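Kitchen Hand, Shared Kitchens (part time)
Reference 2635

Drerwood runs shared kitchens for tenants at the Lonier and Alholm buildings. One position is open for a person to wash dishes by hand and keep the sinks and counters in order. Start is in August.

Duties
Wash, rinse and put away bowls, spoons and small utensils left at the sink.
Scrub both basins and clear the drains at the end of each shift.
Wipe down tiled counters, including the grout and the ledge behind the faucet.
Refill soap bottles. Return brushes to the rack.
Stand cutting boards upright to dry.
Report slow drains and dripping faucets in the log.

Hours and terms
Shifts are four hours long, five shifts per week. Each shift covers 2 kitchens. Gloves and aprons are supplied. The position is paid hourly, and travel between the buildings during a shift counts as paid time.

Requirements
Able to stand for a full shift and lift a full dish tub.
No skin condition made worse by regular contact with detergent.
Able to read product labels and follow dilution tables.
Prior kitchen work is useful but not required. Training is given during the first two shifts.

To apply
Send a short letter listing past work and available hours to the Drerwood office. Quote the reference number above. Applicants selected for interview will be asked to complete a short washing task at a double sink.
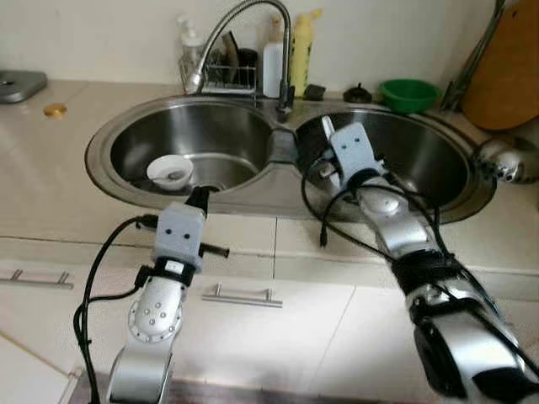 Kołodziej: Is the evening shift still open, and can both kitchens be in the same building? I can start in August but would need to finish by 9 p.m.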